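Ticket 1433: Toy inventory does not match shelf label
Site: Stidton playroom
Opened: June 2020
Assigned to: Tyson Sandhu
Status: Resolved, label reprint pending

Problem as reported: The label for the green bin was printed from the Vadudano stock list in December. Staff put the toys away at close and the list flags pieces as missing. The same pieces are then found the next morning in a different container. Reported twice by the Pawlak room, which uses the same list.

Check 1. Compared the list with the label. The list holds 380 entries for both rooms, 145 of them assigned to Stidton. No duplicates. The label was printed from an older export and still uses the category "food", with no entry for animals or sea items.

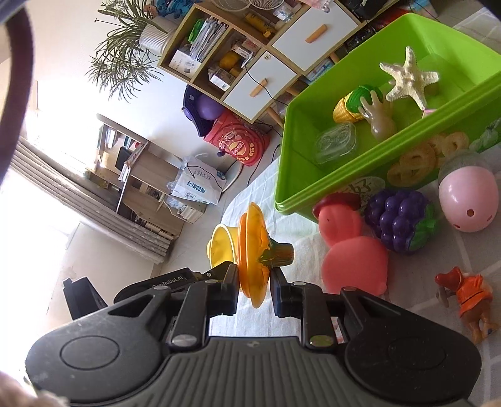 Sorting by category was tested next, using the label exactly as written. Staff put the corn in the bin without hesitation. The starfish ended up in there with it, although the label has no line that covers it, and the grapes were still out on the cloth. The dog figurine was also outside the bin and has no category either. Result: the label fails for anything that is neither food nor a ball, and staff make their own choice each time.

Check 2. Replaced "food" with "play food" and added "animals and sea" as a temporary handwritten line. Repeated the put-away with the same toys. Mismatches on the list dropped to 11, all of them small parts such as rings and lids. These were entered in the Stusa export as separate items when they should be attached to a parent set. Merged the entries and reran the comparison. No mismatches.

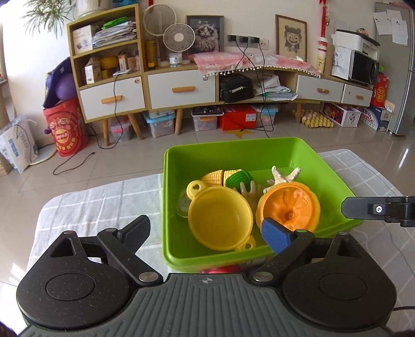 Does the bin have to be emptied before the new label goes on?
Only if the old label is on the inside wall. An outside label can be peeled off and replaced with the bin full.

Remaining actions: reprint the label from the current export, send a copy to Pawlak, delete the December file from the shared folder. Small parts without a parent set go in the zip pouch until they are assigned. Ticket to be closed by T. Sandhu when the printed label is in place.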